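Print this page | E-mail this page
Reading time: 3 min

Ticket 33 – Open day demo, cloth folding station, grippers not pairing / sync drift
Opened: February 19, 2026
Site: Kirker, upstairs demo room
Priority: high (visitors at the door)
Status: closed, one item carried over

Problem as reported

Folding demo for the open day. Operator holds a gripper in each hand, folds a shirt on the bed, the motion gets recorded and goes to the Dinik replay arm downstairs where visitors watch it do the same fold. First group was 20 people. Left hand recorded fine, right hand came in late on replay. Arm closed on air twice and then dragged the sleeve. People were nice about it.

Log

1. Restarted the recording app (Miranda build). Both units listed. No change, right side still late.

2. Checked firmware. Left and right didnt match, right one was a version behind. Updated right, waited for green, did a plain pick-up on the blue cloth with right hand only. Recorded clean.

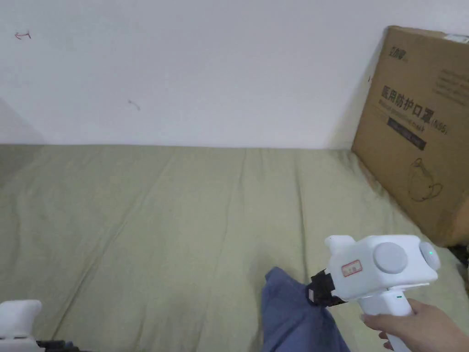
3. Tried both hands together. Drift came back, 40 ms at the start and growing. So firmware was part of it, not all of it.

4. Moved the receiver off the radiator shelf and onto the windowsill. Better. Drift now steady instead of growing, which at least you can correct for.

5. Put in the fixed offset and ran the fold properly. Hem held on the left, sleeve folded in over the body with the right, collar toward the right hand like on the demo card.
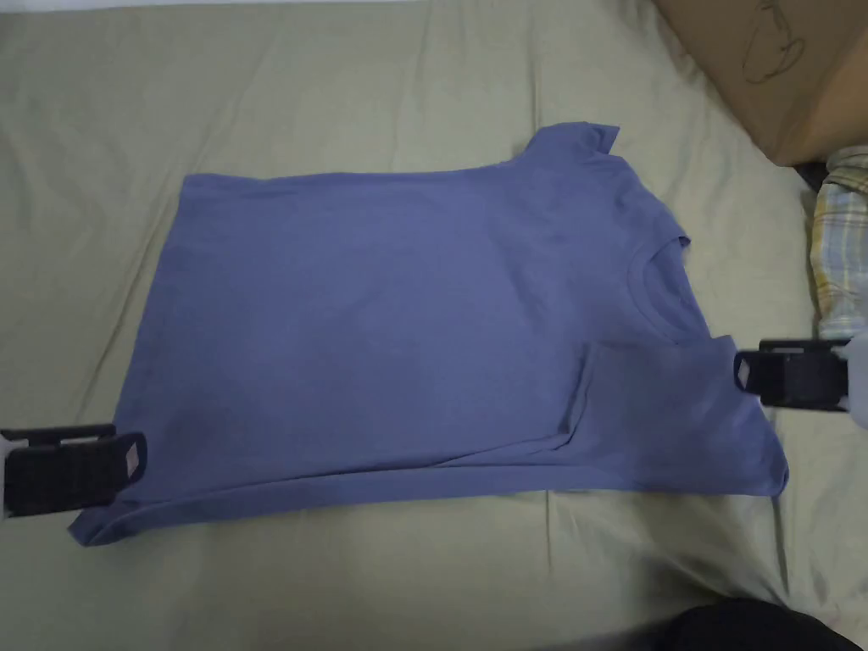

Ran that same fold 9 times with the offset in. Replay arm matched on all but the last one, where the jaw let go early. Second group was already on the stairs so did not chase it. Told them it was a live demo and they should expect a miss.

6. Jania rep phoned back in the middle of the second group. Says to start every session with both units pointed the same way and held still, otherwise the clocks dont line up. Not in the quick start sheet anywhere. Did it before each run from then on.

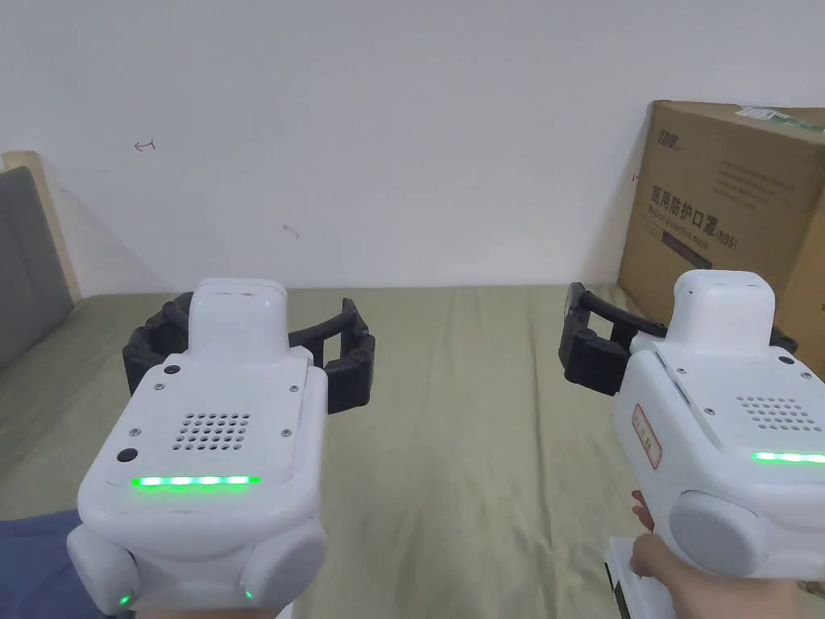 Both units pointed at the wall, green strips lit.

7. With the still start, took the offset back out to see. Drift gone, or too small to notice on the arm. Left it out for the rest of the day.

8. Visitor asked for something harder than a flat shirt, so did the crumpled one – dark blue cloth in a heap, one gripper coming in from each side. Slower, more re-grips. Kids liked this more than the tidy fold, worth knowing for July.

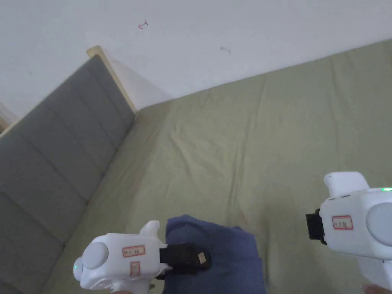
The early release from step 5 showed up again here, once. Swapped batteries between the two units and it stayed with the right, so its not power. Could be the trigger spring. Needs opening up, not doing that with visitors in the room.

Fix

- Firmware matched on both units
- Receiver on windowsill, keep it off teh radiator shelf
- Still start before every recording, both units same direction

Carried over

- Right unit early release, going back to Jania for a look
- Ask Miranda for a warning when firmware versions differ, the app shows nothing now
- Demo card needs the still start added as line one before the July visit

Print this page | E-mail this page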